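동네 사람들 > 먹고사는 이야기

4월 어느 오후 3시쯤, 크리스토스 랄리스 씨를 만나러 갔다. 골목 안쪽에서 작은 밥집 '콘컴(Corncombe)'을 하는 분인데, 앉자마자 멸치육수 얘기부터 꺼내서 깜짝 놀랐다!

"2000년에 한국에 처음 왔어요. 그때는 국물을 왜 그렇게 오래 끓이는지 몰랐죠. 지금은 제가 더 까다로워요." 웃으면서 하는 말인데 눈은 꽤 진지했다.

메뉴는 딱 두 가지, 잔치국수와 레몬을 넣은 닭죽이다. 닭죽은 할머니가 끓여 주시던 그리스식 수프에서 왔다고 한다. "달걀하고 레몬을 풀어 넣어요. 손님들이 처음엔 '죽이 왜 시어요?' 하세요. 그러고는 다음 주에 또 오세요."

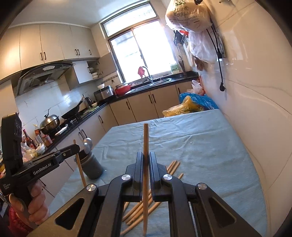 하늘색 식탁보 위의 나무젓가락.

나는 솔직히 국수파라서(죄송해요, 할머니) 국수 얘기를 더 캐물었다. 멸치는 머리를 떼고 마른 팬에 볶는데, 이걸 가르쳐 준 사람이 예전 하숙집 아주머니란다. "40분 넘기면 혼났어요. 쓴맛 난다고. 아직도 타이머 맞출 때 아주머니 목소리가 들려요."

젓가락질은 금방 배웠느냐고 했더니 손사래를 친다. "국수는 괜찮았어요. 도토리묵이 문제였죠. 묵은 지금도 숟가락으로 먹어요, 비밀이에요." 비밀이라면서 써도 된다고 하셨다.

올리브유는 크리시코풀로스(Chrysikopoulos)라는 고향 쪽 농장에서 받아 쓴다. 국수에도 한 방울 넣어 봤다는데, 그건 단골들이 말렸다고. 나라도 말렸을 것 같다.

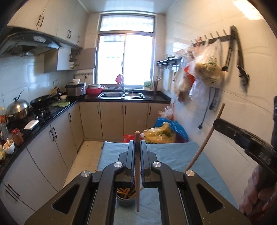
집에서 레몬 닭죽을 끓일 때 달걀이 뭉치지 않게 하려면?
"뜨거운 국물을 한 국자씩 달걀에 먼저 섞으세요. 그다음 불을 끄고 냄비에 부어요. 급하면 달걀국 됩니다."

나오는 길에 레몬을 한 봉지 받았다. 주말에 해 볼 생각인데, 우리 집엔 국자가 어디 있더라.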